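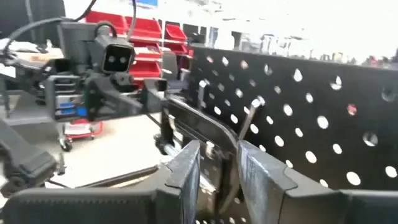 七月把工作间重新收拾了一遍，主要是换洞洞板。写下来给自己留个底，下次搬家还要再装一回，到时候肯定又忘了尺寸和顺序。

先说为什么换。原来用的是一排抽屉柜，东西放进去就看不见，螺丝刀在第二层，内六角在第三层，线材全在最底下那层缠成一团。每次要用一根线，得把整层端出来放在地上翻。翻完了也懒得理，原样塞回去，下一次更乱。Radka Vidmar来我这儿借过一次卷尺，我们两个人找了半个下午，最后她去楼下买了一把新的。旧的那把后来在装灯泡的盒子里。

洞洞板选的是黑色，圆孔。白色的也看过，便宜一点，但是之前厨房那块白的用了一年，挂钩磨过的地方一道一道发灰，擦不掉。黑色的缺点是落灰明显，这个我能接受，拿干布抹一下就行。孔形纠结得比较久。长方孔的板配件种类多，挂上去不容易转；圆孔的配件也能买到，选择少一些，好处是扎带、螺栓可以直接穿过去，不用专门买转接件。我要固定的线多，所以定了圆孔。

板是在Utport买的，449，运费另算。挂钩买的是Clalex的混装盒，29，里面长短都有，短钩最好用，长钩几乎用不上，挂两三样东西就往下坠。如果可以单买，建议只买短的。同一家还有一种带托盘的配件，我买了一个放铅笔和记号笔，托盘底浅，笔容易滑出来，现在改放胶带。

下单之前一定要量孔径和孔距。我第一次偷懒没量，凭印象买了一包挂钩，拿回来插不进去，差了一点点，用锉刀修了两个就放弃了，退货又花了几天。后来学乖了，拿卡尺量好，写在纸条上贴在手机壳后面。

安装不难，麻烦在准备。板后面要留空，不留空的话钩子插不到底，穿扎带也没地方绕。我用的是随板附的垫柱，长度不够，又在五金店配了长一号的。顺序是这样：先把板靠在要装的位置，用铅笔把四角和中间的固定点画出来；把板拿开，打孔；装垫柱；最后两个人把板抬上去拧螺丝。一个人也能装，就是要先在下面垫个箱子，把重量托住，不然一手扶板一手拧，很容易歪。四角先不要拧死，全部带上几圈，拿水平尺看过再收紧。

我装完还是有一点点斜。当时水平尺看着是平的，收紧的时候又动了。要重新弄就得全拆，先这样用着。

然后是东西怎么挂。开始的时候我按种类分，钳子一排，螺丝刀一排，扳手一排，看起来很整齐，用了几天发现不顺手。常用的其实就那么几件，分散在各排里，反倒要来回伸手。后来改成按使用次数排，站着不用抬胳膊就能拿到的高度放每天用的，上面放偶尔用的，最下面挂重的。斜口钳、一字和十字螺丝刀各一把、一套内六角、剪刀、美工刀、卷尺、水平尺，一共8样，算是常驻的。其余的能不挂就不挂，装在盒子里贴标签，放回柜子上层。

不要把板挂满。孔空着看起来浪费，但是临时要挂个东西、固定一根线，马上就有地方。挂满了以后，新来的东西只能往桌上放，放着放着桌面又没了。

线材花的时间最长。旧抽屉里那一团全部倒出来，理了一个晚上。做法很简单：能认出用途的留下，认不出的放进一个袋子，袋子上写“七月”，到年底没打开过就整袋处理掉。留下的按长度分，短的对折绑好挂在钩子上，长的绕成圈。绕圈的时候顺着线自己的弯走，不要硬拧，硬拧的线下次放开还是一个个小卷。黑线最多，挂在一起根本分不出哪根是哪根，所以两头都贴了标签，只贴一头的话，另一头钻到桌子后面就白贴了。

扎带我现在只用魔术贴的。尼龙那种勒得紧，每次改线都得剪，剪的时候有一次差点把线皮一起剪了。魔术贴的可以直接穿圆孔，在板后面绕一圈回来，线就贴着板走，要改的时候一撕就开。需要注意的是弯的地方要留余量，特别是会动的那一头，绷太紧接头容易松。我的习惯是离接头一掌宽的地方不绑，让它自己垂着。

地上的线还没处理完。试过线槽，盖子老是踩开；也试过用布基胶带直接贴，撕的时候留一层胶，地板擦了很久。眼下的办法是尽量往墙边靠，过道里不留。如果有好用的线槽，麻烦留言告诉我，最好是矮一点、不用打孔的。

花费列一下：板449，挂钩29，加上垫柱、魔术贴、标签纸、运费，总共697。比预想的多，多在零碎上，光是魔术贴就补买了两次。

用到现在最大的变化是找东西快了，收工的时候也愿意把东西放回去，因为位置是固定的，缺了哪件一眼就看到。抽屉柜没有扔，挪到了门后面，装备用的螺丝和砂纸。第三层抽屉的滑轨坏了，拉出来要往上提一下，等有空再换。

下一步打算在板的侧面加一盏夹灯，晚上干活头顶的灯会被自己挡住。夹口要多大还没量。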